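Leltero Shared Workshop – Equipment Support
Ticket 3668: Left and right gripper recordings drift out of step
Status: Resolved
Component: Ludine hand-held gripper pair, member build

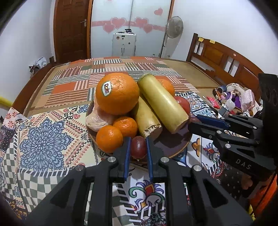

Could the reporting member please confirm whether both grippers take their clock from the same hub, and whether the drift is present at the start of a recording or grows over time? The workshop cannot advise on replacement parts until this is known.

Reporter's response
Both grippers are connected to one powered hub. The drift is absent at the start and grows steadily. Recordings under 966 samples show no visible error. By sample 3,668 the right finger position lags the left by a clear margin, and a grasp that requires both hands can no longer be lined up on playback. The task in use is picking fruit from a full plate on a table at home. The blue finger pads and the linkages move freely by hand on both units.

Support, first review
The free movement of the linkages makes a mechanical cause unlikely. The member is asked to carry out the following steps in order and to report the result of each.

1. Exchange the two data cables, leaving the grippers where they are. Record a run of 4,000 samples.
2. Restore the cables and exchange the encoder boards. Record a second run of the same length.
3. Open the Godoy logging settings on each unit and note the value of the sample timer.

Reporter's response
Step 1: no change. The right unit still lags.
Step 2: the lag moved to the left unit. It follows the board.
Step 3: the timer on the good board is set to external. The timer on the other board is set to internal – this was not altered by me at any point.

Support, second review
The result of step 2 places the fault on the encoder board, and step 3 explains it. Boards from the Tristska batch were supplied with the timer set to internal. Please change the setting to external, save it, and remove power from the board before testing again. A restart from the menu does not reload the timer value.

Reporter's response
Setting changed and power removed. Completed 3 runs of 4,000 samples. Left and right remained in step to the last sample in each run.

Resolution
Configuration error on one encoder board. No parts were issued. The build notes for the Ludine pair have been amended to include a timer check before first use – members who have already assembled a pair should carry out the same check. Ticket closed in October.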